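Horkalar (wind)

The Horkalar is a cold, dry downslope wind that blows through the Stondivico valley in winter, most often in January. It belongs to the same family as the bora, meaning that chilled air piles up on a plateau until there is too much of it and then falls off the edge. Residents of the valley regard it as unique, as do the residents of most valleys with a wind.

Formation

The Horkalar needs high pressure over the Harkton plateau and a shallow low to the south. Clear nights let the snow-covered plateau lose heat quickly, and the dense air drains through Görtz Pass, a gap barely 300 meters wide at its narrowest point. The squeeze speeds the flow up. By the time it reaches the town of Stondivico, 769 meters below the pass, the air has warmed a little by compression, a fact that has never comforted anyone standing in it.

A typical episode lasts two days. Gusts are strongest shortly before dawn and ease by early afternoon, then pick up again after sunset. Skies are usually clear, though a flat bank of cloud, known locally as the lid, often sits over the plateau rim while the wind is blowing.
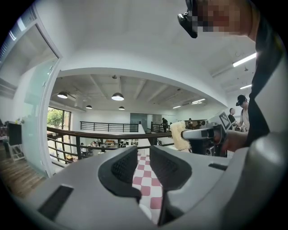
Gripper fingers with dark textured pads, above a red and white checkered floor.

Forecasting

Regional models handle the Horkalar poorly. The pass is narrower than the spacing of their grid points, so as far as the models are concerned it is a wall. Forecasters in Harkton instead compare the pressure at the plateau station with that in the valley, and issue a warning when the difference holds steady through the evening. Warnings are generally sound on whether the wind will come and less so on when. The older method, watching for the lid, performs about as well and requires no funding.

Effects

Damage is mostly limited to roof tiles, fences and garden sheds. Farmhouses on the exposed side of the valley have few or no windows facing the pass, and newer houses, built for the view, have a great many. The road over Görtz Pass is closed to high-sided vehicles when gusts reach roughly 40 knots. Fruit growers dislike the wind for drying out buds but depend on it to stir the valley floor on nights that would otherwise bring frost.

Name

The origin of the word is disputed. One account derives it from a dialect verb meaning "to slam," another from a farm near the pass. Both are argued with more energy than evidence. The spelling with a single k was adopted on local weather maps and has since appeared on a bakery, a bus line and a brand of storm shutters.

See also: Bora; Katabatic wind; Gap wind

Page last edited 24/09/2019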